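3.2 Bins and block layouts

All layouts in the study were made in open sheet-metal bins with flat floors and raised walls. We chose sheet metal over molded plastic for two reasons. Small workshops in our survey used it more than any other material for loose parts, and it wears in a way that can be followed over time. A new bin floor is smooth and blocks slide on it easily. After a few months of use the floor is covered in fine scratches, and blocks tend to stay where they land. We used worn bins for every layout reported here, so that the floor would be close to what a reader would find in a working shop.

The blocks are plain rectangular pieces in several colors. Color was used only to tell groups apart in the records and had no bearing on where a block was put. Blocks were tipped in by hand from a small tray held just above the rim, and no one straightened them afterward. Blocks that came to rest on top of one another were left as they were. If a block bounced out, the whole tray was tipped again. Mitali Biswas and Nuwan Sheikh prepared the layouts in July, working from a printed list, and 161 of them were kept for analysis. A further 21 were dropped due to missing notes on the starting state.

Fig. 4 gives one layout of the sparse kind. With few blocks on the floor, the open area between them is large, and most of the difficulty comes from blocks that lie near a wall. We call a block "wall-bound" if one of its long sides runs along a wall with too little space for a finger to pass between them. A block that lies at an angle to the wall, even with one end close to it, is counted separately as "wall-near."
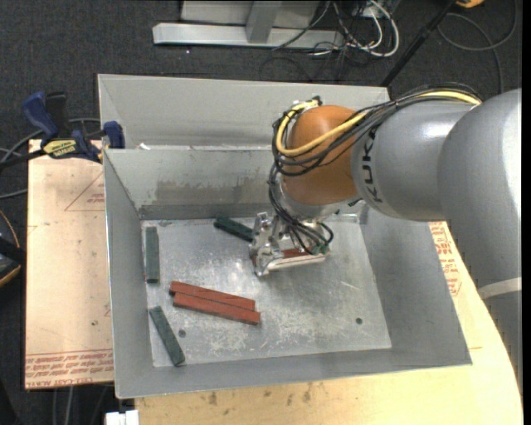
Fig. 4. Sparse layout in a sheet-metal bin, with dark green and red blocks. One green block stands nearly parallel to the left wall; another, in the front-left corner area, lies at an angle with its lower end close to the front wall.

The difference between the two groups matters for how a bin should be filled and emptied. A wall-near block offers at least one free end and can be turned away from the wall with a light push. A wall-bound block has to be tilted or slid along the wall first. In the Munasinghe study of hand sorting, the two cases were pooled, and we think this hid part of the effect of bin shape.

Pairs of blocks lying side by side, such as the two red ones in the left-center of the bin in Fig. 4, form a third group. We recorded a pair whenever two blocks lay next to each other at much the same angle. Pairs were not split by color in the analysis. Where a pair also lay against a wall, both labels were kept.

Labels were assigned by Lejla Nikolovski and Murdo MacAulay, each working alone from the same set of pictures. They then compared lists and settled the differences by going back to the written notes. Most of the differences concerned blocks at a slight angle to a wall, and the written rule was changed once, after the first 40 layouts, to make this case clearer. Those layouts were then labeled again from the start under the new rule.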